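Tromus 3000 Root Vegetable Storage Cabinet
Catering Equipment / Dry and Cool Storage / Cabinets

The Tromus 3000 is a freestanding ventilated cabinet for the storage of potatoes, onions, beets and other root vegetables in school, hospital and staff kitchens. It is supplied by Parnimow and is intended for use in an unheated store or pantry. The cabinet has no cooling unit. Air enters through a slotted panel at the base, passes between the shelves and leaves through a vent at the top of the rear wall.

Both doors are solid, with a full-height seal to keep out light. Potatoes that stand in light turn green and must be discarded, and kitchens that change from open racks to a closed cabinet should expect to notice the difference mainly in spring, when stored stock is older.
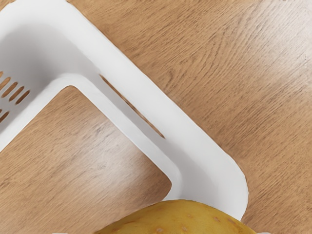

Marius Bogdan: We have had two of these since November and the doors close well even on our floor, which slopes. My one request would be a deeper bottom shelf. Can the lowest two positions be combined?

Reply from Parnimow: Yes. The lowest shelf lifts out without tools, and the cabinet may be used with the double-height space. Please keep the load within the limit given below.

Loading and stock rotation
Each shelf accepts loose produce in trays, paper sacks laid flat, or open baskets. Sacks should be opened at the neck before they are placed in the cabinet. Plastic film must be removed in full, as it holds moisture against the skins.

Onions and potatoes should be kept on separate shelves and, where space allows, in separate cabinets. When a new delivery arrives, older stock is moved to the front
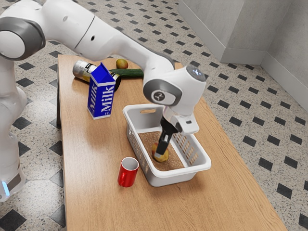
and the delivery label is transferred to the card holder on the inside of the left door. Any item that is soft, cut or sprouting is taken out at the same time. A weekly check is sufficient for most kitchens — twice a week in warm weather.

Specification
Item number: 3000
Width: 758 mm
Depth: 600 mm
Maximum load per shelf: 60 kg, evenly spread
Shelves: five, removable
Doors: two, lockable, opening to the full width
Feet: adjustable, steel
Color: light gray 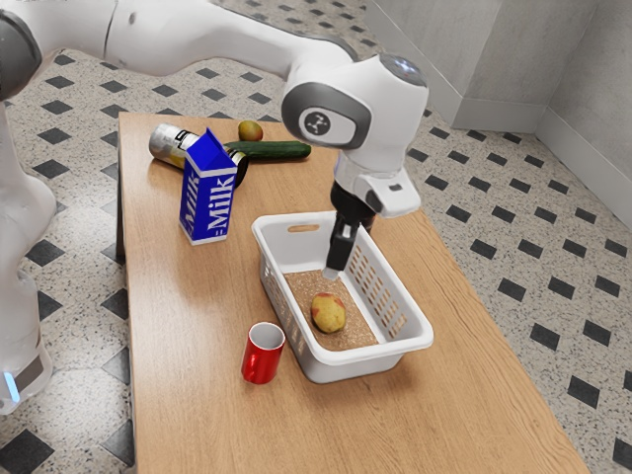
White plastic basket on a wooden table.

Cleaning
The shelves may be washed by hand with warm water and a mild detergent. They must be completely dry before they are returned. Soil collects in the base panel, which slides forward for emptying. Do not use a pressure washer on any part of the cabinet.

Delivery and installation
Cabinets are delivered assembled. The customer is asked to confirm the width of all doorways on the route before ordering. Saturday delivery is available in the Dakutska area by arrangement. Allow a clear gap behind the cabinet so that the rear vent is not blocked. 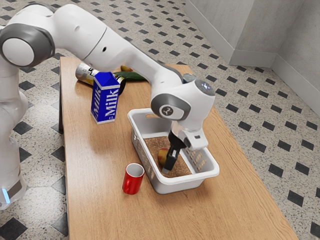
Basket on a light wooden table.

Spare parts
Door seals, shelf clips, keys and base panels are held in stock. Please quote the item number and the serial number, found inside the right door. For orders and technical questions, contact Rodica Olteanu, Parnimow Catering Equipment.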